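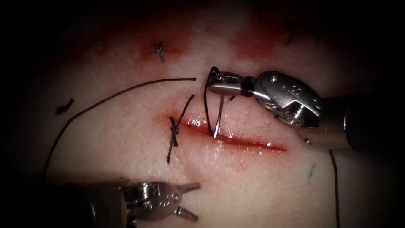

How to Keep a Practice Notebook You'll Still Be Using by Spring

Every September I get the urge to buy a new notebook, and for years those notebooks had four beautiful pages in them and then nothing. If you're learning something with your hands, whether it's stitching, fly tying, piano scales or piping frosting, a practice notebook is a wonderful thing to have, but it has to be easy enough to fill in when you're tired and your dinner is getting cold.

What you need

A notebook of 200 pages or so, lined or not. Mine is a Gilska with a stiff cover, and I love that it lies flat without being held down (the one before it snapped shut every time I reached for my pen). A pencil works as well as a pen. Skip the stickers and colored tabs for now - you can always add them later, and I have a whole drawer that says you probably won't.

Step 1. Leave the first two pages blank

They'll become your index. Number the rest by hand, a few pages at a time, while you're on the phone or waiting for the kettle.

Step 2. Write the aim before you start

One line is plenty. "Even spacing" is a good aim. "Get better" is too big, and you'll have no idea at the end whether you did it. Put the time down next to it.

Step 3. Stop before you're worn out and write three lines

What I did. What went wrong. What I'll try first next time. The third line is the one I'd keep if I could keep only one, because tomorrow you can open the book and get going without that ten minutes of fussing and wondering where you left off.

Try to be exact about what went wrong. "Bad day" won't help you later, but "rushed the last part, left hand kept creeping up" might. A little sketch is fine too, even a terrible one. Mine look like spaghetti and I can still read them months afterward!
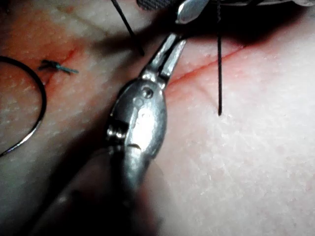

A reader wrote to me about this step to say that three lines felt like homework, and that she had switched to one line a day, with a longer note whenever she finished a page. I think that's a lovely way to do it, and if you're the kind of person who quits things that feel like chores, please borrow it.

Step 4. Read back when you reach the bottom of every tenth page

Pour yourself something nice and look for the same complaint turning up again and again. Circle it. That becomes your aim for the next few sessions, and you copy it into the index with its page number so you can find it.

Step 5. Missed a week? Just carry on

Don't draw up the days you skipped, and don't start a fresh notebook. Write today's aim on the next empty line. My current book has 147 entries in it and some very long gaps, and I'm still fond of it, coffee rings and all.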